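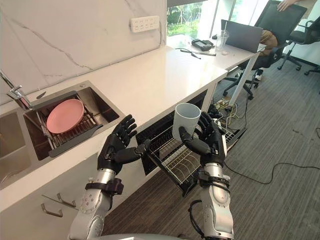 Chapter 2
Water Intake and Drinker Systems for Caged Birds

2.1 Scope of the chapter

Chapter 1 dealt with the composition of seed and pellet diets. The present chapter covers water: how much a small parrot or finch takes in, what changes that amount, and how the supply is arranged in a cage or flight. Bathing water is treated separately in Chapter 4. Medicated water is mentioned only where it affects the choice of drinker.

2.2 Terms

Intake is the water a bird swallows from a drinker. Total water is intake plus the water contained in food plus metabolic water, the last being formed in the body when fat, starch and protein are broken down. Disappearance is the drop in the level of a drinker over a stated period. It includes intake, spillage and evaporation, and the three cannot be separated without a control drinker placed out of reach of the birds.

Many figures quoted for intake are in fact figures for disappearance. The reader should check which is meant before comparing two sources.

2.3 Factors affecting intake

Dry seed contains little water, and a bird kept on it depends mainly on the drinker. A bird given leafy greens each morning drinks less, sometimes to the point that an owner takes it to be ill. Air temperature acts in the other direction. Intake rises in warm rooms, and a bird that is panting loses water faster still.

Species from dry country can get by on small amounts for short periods. This is a reserve for hard conditions and should not be used as a guide to daily management. Hens in lay and parents feeding chicks need more than resting birds of the same species, and a drinker that was large enough in winter may run dry by late afternoon once a clutch has hatched.

2.4 Types of drinker

Open dishes are easy for any bird to find and easy to scrub. They also collect husks and droppings and must be changed at least once a day. Tube drinkers keep most of the water covered – the trough alone is exposed – but the inside of the tube can hold a film that a quick rinse does not remove. Valve drinkers stay cleanest and waste least. Their weakness is that a blocked valve looks the same as a working one.

Birds new to valves should be offered a dish as well until each has been seen to drink from the valve.

2.5 Worked case: the Langat flight

The Langat flight is an indoor enclosure holding 26 budgerigars on a dry seed diet. Disappearance from the tube drinkers over one day in August was 874 ml. A control drinker of the same pattern, hung outside the wire, lost 116 ml over the same period. The exposed water surface of the control was equal to the combined surface of the drinkers in use, so no scaling is needed.

Corrected disappearance = 874 – 116 = 758 ml
Per bird = 758 / 26 = 29.2 ml

The result is well above what a resting budgerigar would be expected to drink. Spillage was not measured, and the trays below the drinkers were damp when they were pulled. The value is therefore an upper limit on mean intake. Section 2.6 repeats the measurement with a catch pan fitted below each trough.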